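Print this page | E-mail this article

3.2 The bag, and why we stopped blaming the bag

I came into this part of the study thinking the basket would be the interesting bit. It wasn't! Toy produce in a basket is easy to like and easy to talk about, and I had a whole page of notes on bananas before I noticed that nearly all of my hard questions were about the clear zip-top bag (the kind with a colored strip along the mouth that everybody has in a kitchen drawer). So this section is mostly about bags, and I'm sorry if you came for the fruit.

Start with the mouth. A zip-top bag has two strips, one on each side of the opening, and they like to stay together. You and I rub them between thumb and finger without thinking about it, and one side slides off the other. Film that has been used a few times picks up creases, and the creases decide where the bag wants to fold. In our Kakham notes I kept writing "bag floppy" in the margin, over and over, until Cao (our shared coding sheet) had 25 separate entries that said the same thing in slightly different words. We merged them into one code, "mouth won't stay open," and that made the rest of the sorting so much easier.

Then there's the order of packing. Long things are the trouble. A round fruit goes down to the bottom corner and sits there, but a green bean or a banana can catch on the zipper edge and pull the whole mouth sideways. We coded 1,749 short moments of bag handling across the two sites, Kakham and Korovau, and kept 550 for the close reading below. I would have liked to keep 1,000, but there was one of me and the semester was ending. The codes for the long pieces took the most arguing over, mainly because "caught" and "leaning" look so much alike through creased plastic.

The color of the strip helped more than I expected. On the bags we used at Fernell years ago the zipper was clear like everything else, and finding the edge of the opening was a guessing game. A red or orange line gives you something to follow, even when the film around it is all shine and wrinkles. Figure 4 is the one I keep going back to when I write about this.

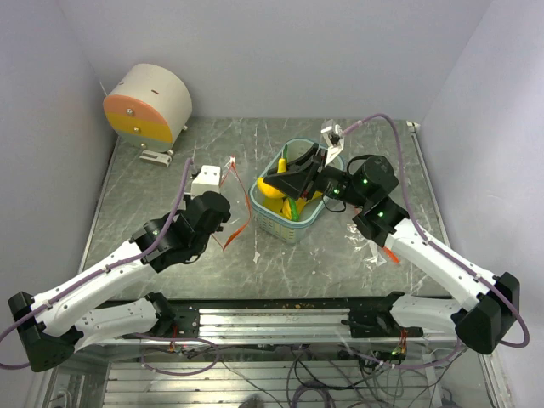
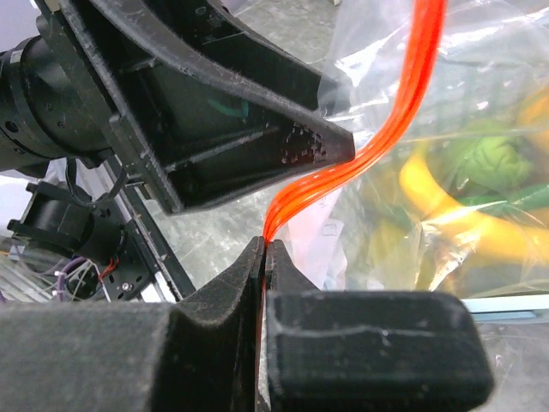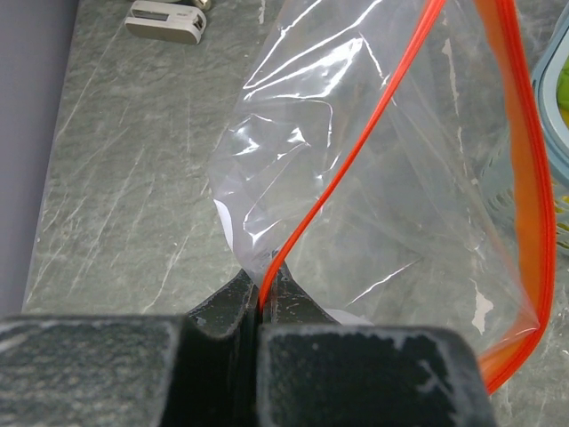
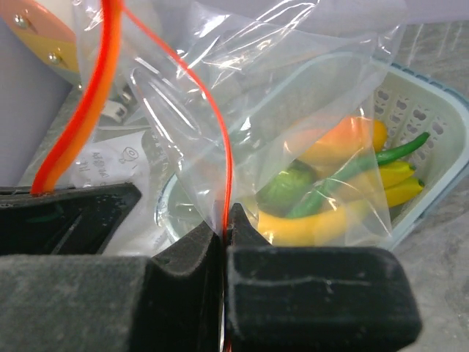

Figure 4. The bag and its colored strip, with the toy produce in its basket in the first and last views.

Ákos Medve read a draft of this section and wrote back that I was giving the strip too much credit. In his view the thing to look at is how stiff the film is near the mouth, and he would want the same coding done with a heavier freezer bag before anyone says a word about color. He also thinks "mouth won't stay open" should be split again, into bags that fall shut and bags that were never fully opened, and he has offered to recode the Korovau set in September.

Print this page | E-mail this article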